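Learning to write by hand again, at my age

Posted Sep 26, 2026

So back in July I had to write a condolence card, and I couldn't do it. I don't mean I couldn't find the words (although that too, it's always awful), I mean I physically couldn't get them onto the card in a way that another human being could read. I'd bought a nice card with a heron on it. By the third line my hand was aching and my letters had all started leaning on each other like people on the last bus. I wrote "thinking of you" and it looked like "thinning of you". I had to go back and buy a second heron.

I used to have lovely handwriting! I won a book token for it at school. And then I suppose I got a job with a keyboard, and then a phone, and somewhere in there I stopped. When I tried to remember the last thing I'd written by hand that was longer than a shopping list I got as far as a note to the plumber.

Anyway, I mentioned all this to Zuweira Frimpong, who some of you will know from the choir, and she told me there was a handwriting evening at the library in Brorkley and she'd been meaning to go herself. I had pictured calligraphy. You know, gold ink and wedding envelopes. It's much more ordinary than that. It's eight or nine grown-ups at a big table, doing rows of the letter a.

I loved it straight away. I'm not sure I can explain why. There's tea, and a radiator that knocks, and for an hour and a half you do nothing except try to make one letter look like the one before it.

The man who runs it is called Florêncio Loureiro and he used to teach infants. He doesn't treat us any differently from the infants as far as I can tell. On the first evening he came round and looked at how each of us was holding our pen, and he stopped at me for quite a long time. "You are strangling it," he said. And I was! I'd got my thumb wrapped right over the top and my knuckles had gone white. I'd been wondering for years why my hand hurt after signing two birthday cards.

He had me put the pen down, shake my arm out, pick it up again, put it down, pick it up. I must have done that twenty times that night. He wants the pen resting on the middle finger, with the thumb and first finger just sort of keeping it company. If he can walk past and pluck it out of your hand without a tug, you've passed. (He does do this. Usually when you've finally got going.)
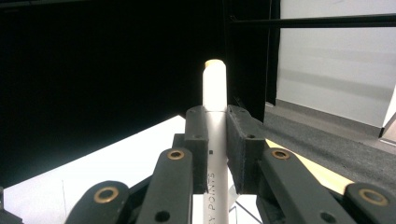 The other thing he's very strict about is speed. I'd always assumed that people with nice writing were quick and confident and that I was slow and cramped, but most of us were going far too fast. When I type, the words come out more or less as I think them, and I'd been trying to make my poor hand keep up with that. It can't. So now I say the word under my breath while I'm writing it, which makes me look a bit odd on the train, but it does slow me down.

My worst letters, for the record, are r, k and lower case f. My r has always been a v that's had a fright. Florêncio's cure for it was to write the word "mirror" over and over, and I did a whole side of A4 at the kitchen table while the potatoes boiled. By the bottom of the page it had improved, and then I wrote my own surname and it went straight back to being a v. I've been told to expect that. The drills get better first and your real writing catches up later, sulking.

I should say something about pens, because I know a couple of you will ask. I went a bit mad in the first fortnight. I bought a fountain pen by Nevmont that I'd seen recommended on a forum, and it's beautiful, and it leaked in my bag all over a library book and a banana. Then I bought a pack of Leka gel pens which smudged (I'm left-handed, I probably should have said that at the start, it explains a lot). What I've ended up with is a plain pencil. A soft one, and I sharpen it often. It has a bit of drag on the paper so it doesn't run away from you, and you can't smear it half as badly.

Paper matters more than I'd thought. Cheap printer paper is quite slippery. There's a Gremia exercise book you can get at the stationer's by the station, with the lines a bit wider apart than usual, and that's the one most of us use now. Elikem Asante turned up with 50 of them one evening, having ordered a box for everybody, and they've nearly all gone.

Elikem's writing, by the way, is what I'd like mine to be when it grows up. It isn't fancy. It's upright and round and there's plenty of air in it. He says it was dreadful a year ago and brought in an old notebook to show us, and it really was, I couldn't read a word. That cheered me up more than anything else so far.

As for being left-handed, I'll just pass on what helped. Turn the paper. I'd been writing with the page dead straight in front of me and my wrist hooked over the top like a swan, and now I tilt it clockwise so the top right-hand corner is lower than the left, and my hand sits underneath the line. It felt completely wrong for about a week. Now I can see what I've just written, which is a treat after all these years.

I've also started writing letters. Proper ones! My first was to my cousin in Spain, who is married to Emiliano Herrero, the one with all the beehives, and I got a reply from the two of them on the back of a seed catalogue. Emiliano's handwriting is terrible. I don't think he minds at all. He'd drawn a map of where they've moved the hives, and there's a dog on it, or possibly a goat.

What I've noticed with letters is that I say different things. In an email I'd have asked how everybody was and said we must speak soon. On paper I ended up telling them about the fox that sleeps on our shed roof, and a dream I'd had about my grandmother's kitchen, and it went on for four sides. I think because you can't go back and tidy it, you just keep going forwards until you run out of page. There were crossings out. I left them in.

Wumpini Tetteh, who sits opposite me at the library, is writing down all her mother's recipes. Her mum never measured anything so it's all "enough pepper" and "until it looks right", and Wumpini writes it exactly like that in beautiful big loops. She's making a copy for each of her children. I've asked for the groundnut soup one and have been told I can have it when my f is good enough to copy it out myself, so that's me told.

I do ten minutes most mornings, before I've looked at my phone if I can manage it. A row of whichever letter is annoying me and then a few lines of anything. Sometimes it's a bit of a hymn, sometimes it's what's in the fridge. The evenings start up again next week after the library's had its floor done, and Florêncio has threatened us with capitals. I've never known what to do with a capital G, so if any of you have a good one, please write it down and post it to me.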